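Umwood Community Workshop: supply notes for September. A short thread for members and visiting groups.

1/ The shared craft supplies are being put in order before the autumn program opens. Tape, drawing materials and small items will each have a set place on the white tables.

2/ Members are asked to keep the tabletops clear of personal belongings while this work continues. Small items should be left flat and in plain view until they have been assigned a place.

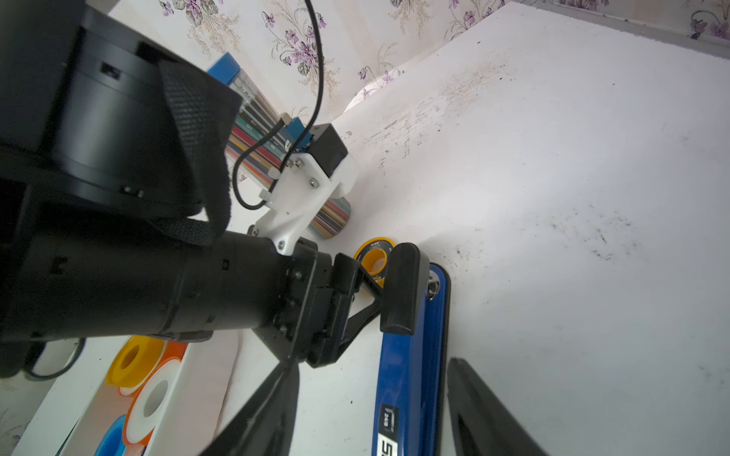

Blue bar between the gripper fingers, Umwood.

3/ Rolls of tape are to be kept together in trays. Please return a roll to its tray after use, with the loose end folded under. Partly used rolls remain in service and should not be thrown away.

4/ Colored sticks and pencils belong in tall clear containers with lids. Lids should be closed at the end of each session.

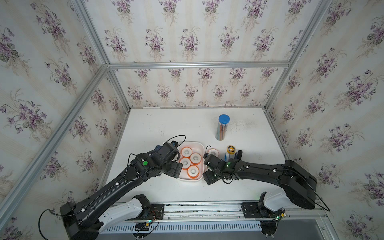
5/ Labels for trays and containers have been ordered from Flekis and will be attached by Oľga Sokol. Until then, please do not write directly on the plastic.

6/ The supply budget for the program is $900, which covers 12 sessions. Requests for further materials should be sent to Ľudovít Bednárik before the end of the month.

7/ Groups of more than 14 are asked to bring their own tape. The supply shelf opens at 9 a.m. and closes at 4 p.m.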